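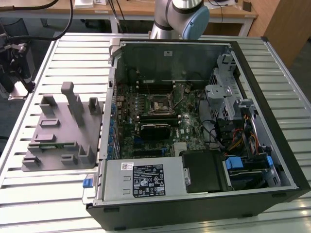
A desktop tower with the side panel off and the processor socket empty.

Prurkby Mending Room: second progress report to the Helar Fund
From Marloes Verbruggen
For the attention of Ulla Moen
16 October 2022

Dear Ulla,

You asked for something a bit longer than last time, so I've made a pot of tea and I'm going to go through it all in the order of your form, more or less, and then tell you about the things your form doesn't have a box for.

Where we are

We've been open since March in the old Verhoeven shoe shop, and we now run four sessions a month. The Saturday ones are packed. The weekday evening ones started very slowly (I sat through a couple of them with Recep and a plate of biscuits and not much else) but they picked up once the bus company moved the late bus and people could get home again afterwards.

Clothes and bedding are by far the biggest part of what comes through the door, which surprised me. When I wrote the application I thought we'd be drowning in toasters! We do get toasters, and lamps, and old computers, but what people really want is a zip put in a winter coat, or the knees of school trousers done, or a duvet cover turned so the worn bit goes at the bottom. Evelien Coppens has ended up teaching far more than she mends. Her rule is that you have to sit next to her while she does the first half, and then you do the second half yourself. There were some sighs about that early on. Now there are people who come in just to use the machines and don't need her at all, and I think that's the best thing I have to report.

Money

You gave us 700 euros for the small equipment line and we've spent almost all of it. The big buy was the Lultano overlocker, second-hand from a curtain maker who was retiring. Evelien beat her down on the price and got a box of cones of thread thrown in, mostly in shades of beige. The rest went on an iron, two decent cutting mats, a kettle (I know, but I did ask you first), needles, and a set of clamps for gluing chairs.

I haven't touched the line for printing. We made the posters by hand with the older children from the primary school and they're nicer than anything I'd have ordered. I'd like to move that money across to pay for electrical safety testing next year, if you'll let me. I've put the sums on the sheet at the back. Please could you tell me by the end of next month, as the tester wants a date booked well ahead.

Rent is unchanged. The heating is a worry. The shop has a big single-glazed window and one radiator that does its best, and I've no idea yet what the winter will cost us. Geert Maes has hung a heavy curtain across the back half so we can all huddle on the warm side of it when it gets properly cold. I'd rather flag this now than come to you in a panic.

Chairs

I have to give the chairs their own heading. We said in the plan that we'd "explore furniture repair", and I put that in because it sounded good. Then Geert brought in his glue pot. He does joints, mostly: kitchen chairs that wobble, stools with a loose rung, the odd drawer front. He takes the whole chair apart with a rubber mallet while the owner looks on in horror, scrapes off every bit of old glue, and puts it back together square. It has to stay clamped overnight, so we always have somebody's chairs in the window, and that has turned out to be the best advert we have. People knock on the glass to ask if they're for sale.

What we can't do is caning. We've been asked so often that I've found a course, a weekend one, and Recep Çetinkaya would like to go on it. It isn't in the budget. I'm mentioning it with a hopeful face.

What hasn't gone well

The booking system. I wanted people to book a slot online and I spent far too many evenings setting it up, and hardly anyone used it. They phoned me, or they stopped me in the baker's. So from the summer we've had a paper book on the counter and a phone number, and it works fine. If you're funding anyone else who is thinking about a booking system, do send them to me and I'll talk them out of it.

The teenagers' group didn't happen either. We had 10 names on the list before the holidays and 3 young people on the day, two of them sisters who'd been told to come by their mum. They were good company and made very smart tote bags, but it wasn't what we'd promised you. I've talked to the youth worker and she says the time is wrong, because of football, and that it should be straight after school with food. We'll try that after Christmas. I've left the target as it is for now.

And we had a falling out about storage, which I won't go into, except to say that people will leave things "just for a week" and then we have somebody's sideboard until the summer. There's now a label on everything with a name and a collect-by date. Evelien writes them. They are quite stern.

What people say

I'm no good at questionnaires, so we put a notebook by the door. My favourite entry just says "coat lives!" with a drawing of the coat. Another asks whether we could open on Mondays, and a third, in very small writing, complains about the biscuits. One lady wrote nearly a page about her husband's dressing gown, which Evelien re-cuffed for her, and I'd like to send you a copy but I need to ask her first.

Next few months

A darning evening, with wool donated by the knitting shop. Safety testing, if you say yes to moving the money. The after-school group, with soup. Geert wants to do a session on sharpening kitchen knives and scissors, and I need to check what the insurance says about that before I promise anything. I'm also hoping to get the upstairs room cleared so the clamped chairs have somewhere to go besides the window, though I might be outvoted.

Do come and see us if you're over this way. Saturday mornings are the liveliest, and bring anything you've got with a broken zip. The spending sheet and the copies of the receipts are attached, apart from the one for the iron, which I'm still looking for.

With warm wishes,
Marloes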